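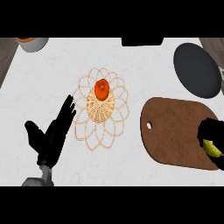

## June, morning — rye starter, batch 22

Best rise yet! The Flarkside flour went in last night at a stiffer mix than usual and by 6:40 this morning it was past the tape line on the jar and still domed on top. Smell is green apple with a bit of yogurt, no nail polish at all. I had nearly given up on this flour after batches 19 and 20 (both flat, both sour enough to make your eyes water), so I am very pleased.

What changed from 21:

- Water down, flour the same. The dough is hard to stir at first, so use the short spoon.
- Fed from the middle of the jar, scraping off the dry skin first.
- Jar sat on the shelf over the fridge and stayed there all night. No moving it to the window at bedtime.

I only meant to change the water. The shelf was an accident — I forgot the jar up there — so I can't say yet which one did it. Batch 23 goes back to the window with the stiff mix, and then we'll know a little more.

## Bake test

Made one small loaf at noon with 167 g of the starter. Proof took 5 hours, dough was lively and quite sticky, and I floured the basket far too much. Crust has a nice dark crackle. Crumb is tighter than the Wongsuwan wheat loaf but much more even than anything we got in May, and the flavor is wonderful, really nutty, with the sourness coming in late. Had two slices with butter before it was cool enough to cut properly, so ignore the gummy edge on the piece in the bread tin.

Still to sort out:

- The Bimberg scale drifts when it's left on. Zero it before each weighing and write down the second reading.
- Purkorance malt: try a spoonful in the next loaf, only one, the last lot turned everything to toffee.
- Bag of Flarkside is lot 3796. Please don't tip the new bag in on top of it until 23 and 24 are done!

4:15 pm, fed again, same stiff mix, new tape line. Discard is in the blue-lidded tub if anyone wants to make crackers. They were great with caraway last time, and I'd love to try them thinner.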